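Research > Manipulation > Joltance technical papers
Last updated Feb 8, 2025

4. Data Collection

4.1 Hardware and views

All demonstrations were recorded with paired hand-held grippers, without a robot in the loop. Each gripper carries its own camera, rigidly fixed to the body, so that the jaws occupy the same part of the view in every episode. A second stream comes from a camera at head height, which covers both hands and the work surface. The two wrist streams are the policy inputs. The head stream is used for alignment and for review, and in the ablation of Section 6.2 it is added as a third input.

Wrist views are dominated by the tool itself. In the episode shown in Figure 3, the gripper body takes up the lower half of the view and the handle of a wicker basket stands upright out of the central pad, with the table and the rest of the room behind it. We do not mask the gripper body. Early runs on masked images gave no gain in validation loss and made contact harder to localize.

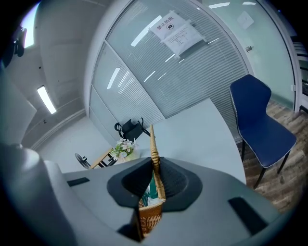

Figure 3. Gripper-camera view with a wicker basket held at the pad. The background is left unaltered.

4.2 Protocol

The Aretti set contains 700 episodes of bimanual handling of woven household objects, gathered over 13 sessions in January. Woven surfaces were chosen because the weave gives under load and the handles are thin relative to the jaw opening, two properties that are poorly covered in the Dernier set used for pretraining. Operators received a one-page task sheet and seven practice trials, which were discarded. No instruction was given on speed or on which hand should lead.

An episode starts with both grippers clear of the table and ends when both are clear again. Regrasps within an episode are kept. A trial in which the object leaves the table is stopped and labeled as a failure — these are stored but not used for behavior cloning.

Furniture and small items on the table were not standardized. Object placement was changed by hand between episodes, with no marked positions. 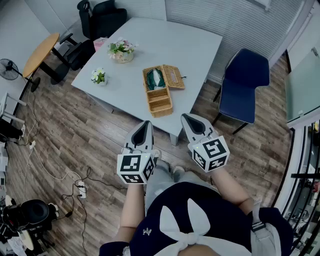 Gripper poses are expressed in the frame of the table, estimated once at the start of each session. The fiducial cubes on top of the grippers provide an absolute pose whenever at least one face is readable from the head camera. Between readings the pose is carried forward by visual-inertial odometry on the wrist stream. Where the two disagree by more than a fixed threshold, the segment is flagged and passed to the Maksymiv filter described in Appendix B.

4.3 Exclusions

Of the 700 episodes, 78 were removed before training. Most of these had long gaps in cube visibility, typically when the operator leaned over the work surface. The remainder had clock offsets between streams that could not be corrected after the fact. No episode was removed on the basis of style or duration.

Shares: 13 | Comments: 7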